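Postponed game and my over/under bet, does it still count?
Asked 10 September 2020

I took the under on Skidham at Casado with Plusari. The game got called off for lightning before kickoff and is now set for 2 days later at a different field. The bet still shows as open in my account. I also have it as one leg of a parlay. Do I get my money back or does it ride?

Answer 1
Depends on the book. Look in the house rules under football, there's usually a line on postponed games. Many give a set window, and if the game is played inside it the bet stands. A change of field is a separate rule though – some books void for that even if the date is fine. For the parlay, a voided leg normally drops out and the rest pays at the lower odds. Mine went from 7 legs to 6 last October that way.

Answer 2
they always refund, just wait

Answer 3
Not always. I had a total with Amari on a game that moved to a neutral site and they kept it open.
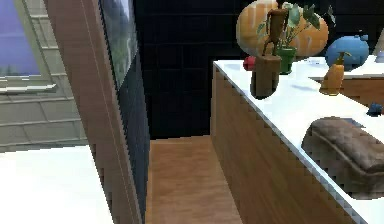
I asked support and got a reply in 18 hours, pointing to the rule on venue changes. Send them your bet number and ask about the single and the parlay separately. Take a screenshot of the rules page too – do it before the new kickoff.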